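Keeping White T-Shirts White
By Nanna Ingvarsson
Updated 2026-06-07

Most white T-shirts go gray in the wash long before they wear out. The usual causes are too much detergent, an overfull drum and colored items mixed in with the load.

Sort first
Wash whites with whites only. Pale gray and cream count as colors. Check pockets and turn down any rolled sleeves. A shirt worn for a full day of active work should go in within two days, before sweat has time to set in the collar and underarms.

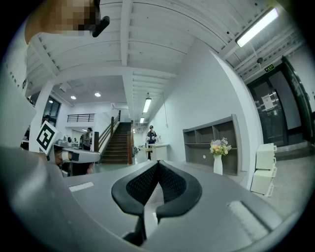 White top, at left.

Collars and underarms
Wet the area with cool water and rub in a little liquid detergent with your fingers. A soft toothbrush is fine on thick cotton but too rough for thin jersey. Leave it 40 minutes and wash as normal. For yellow underarms, mix baking soda with enough water to make a paste, spread it on the inside of the shirt, and rinse it out before the shirt goes in the machine. Don't use chlorine bleach on sweat stains. It can make the yellow darker.

Soaking
For an all-over gray cast, dissolve oxygen bleach in a bucket of the warmest water the care label allows. Soak for 60 minutes with the shirt fully under. I use a dinner plate to hold it down. Shirts that have been washed with something dark may need a second soak in fresh water.

Printed shirts

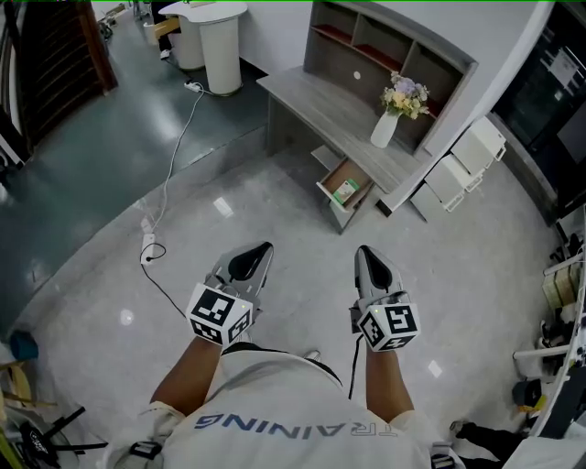
Lettering on a white shirt needs a little care, and heat does most of the damage. Turn the shirt inside out, wash it warm or cooler, and skip the dryer if you can. Iron from the back only. Large block capitals across the chest, like the blue-gray TRAINING on this one, tend to crack first where the shirt creases, so fold it with the letters flat or put it on a hanger. Look at the shoulders too if you wear black straps over white. New webbing can leave gray rub marks, and those come out with the same detergent rub as a collar.

Drying
Hang white cotton outside when the weather allows. From October on I use a rack near a window and leave a gap between shirts. Smooth the collar by hand while it is still damp. If you do use the dryer, take the shirts out as soon as it stops.

Bergþóra Ragnarsson wrote in to ask about fabric softener. I leave it out for whites. It coats the cotton, and the coating holds on to dirt. Half a cup of white vinegar in the softener drawer will do, but never in the same load as chlorine bleach.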